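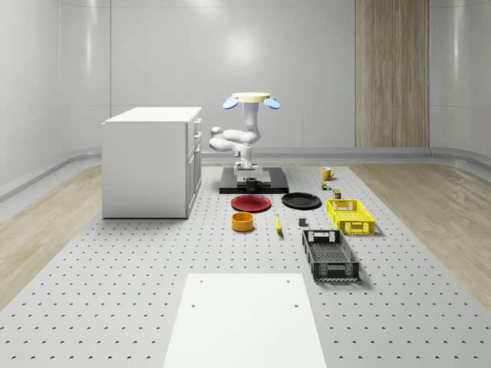 A simulated floor-platform workspace with a robot arm, plates, a bowl, crates and a drawer cabinet.

Robot teaching by demonstration, also called learning from demonstration or programming by demonstration, is a way of giving a robot a new skill by showing it the task instead of writing out every motion in code. A person either takes hold of the arm and moves it through the job or steers it from a distance, and the robot's movements are recorded along with what its cameras and sensors pick up. The recordings are then replayed or, more often today, used to train a control program that can cope with small changes in where things are. It is one of the liveliest areas in robotics, and one of the easiest for a newcomer to try!

Background

Early factory robots were taught by leading them through a path point by point, and the machine repeated exactly those points for as long as it ran. This worked very well for spray painting and spot welding, where each part arrived in the same spot. It worked poorly in kitchens, workshops and storerooms, where a bowl may be a hand's width from where it was yesterday. Interest in demonstrations grew again once learning programs could take in camera views and arm motion together and pick out what the examples had in common.

Teaching by hand

In hand teaching, known in the field as kinesthetic teaching, the motors are set to hold up the arm's own weight while giving way to a push. The teacher grips the arm near the wrist and guides it through the task. Beginners tend to like this method, as they can feel when a joint is near its limit or when the fingers have met the edge of a plate. The drawbacks are that the teacher's hands and sleeves get into the camera view, and that guiding two arms at once is awkward for one person.

Teaching by remote control

In remote teaching, or teleoperation, the teacher works a separate device and the robot follows. Common choices are:

Leader arm – a smaller or matching arm whose joints are copied by the robot
Handheld controller – a tracked grip, often from a virtual reality set, with a trigger for the fingers
3D mouse – a knob that can be pushed, tilted and twisted
Keyboard – slow, but good enough for simple tests

Remote teaching keeps people out of the view and works just as well with a simulated robot as with a real one. It does take practice. Most new operators overshoot at first, and depth is hard to judge on a flat screen.

Demonstrations in simulation

A simulated workspace lets a teacher drop, spill or knock over anything without breaking it, and the layout can be reset in a moment. Household objects are a popular choice: plates, a banana, a mug, small cans, and open crates to sort them into. A cabinet with drawers adds tasks of another kind, in which the gripper must hold on to a handle and follow the path the drawer allows. Objects can be shifted between recordings so that the robot sees many starting layouts.

The hard part is moving the skill to a real machine. Friction, lighting and the give of soft objects never quite match, so many teams mix simulated recordings with a smaller set made on hardware.

The Gandberg exercises

The Gandberg exercises are a teaching set used in introductory courses. The set has 25 short tasks, beginning with lifting a single cube and ending with clearing several dishes into a crate. Students record 10 demonstrations of each task in Fimano, a free recording program, and then compare the trained results with their own attempts. A longer version, Gandberg Extended, has 96 tasks and more than 300 starting layouts. The Lanz leader arm is the usual input device, though the course notes also cover handheld controllers.

Quality of demonstrations

A few clean recordings often teach more than a large pile of hurried ones. Long pauses are a known trouble spot: a robot trained on them may learn to stop and stay stopped. Recordings in which the teacher makes a small mistake and recovers from it are well worth keeping, as they show the robot a way back.

See also

Teleoperation
Imitation learning
Motion planning
Dalance (gripper control software)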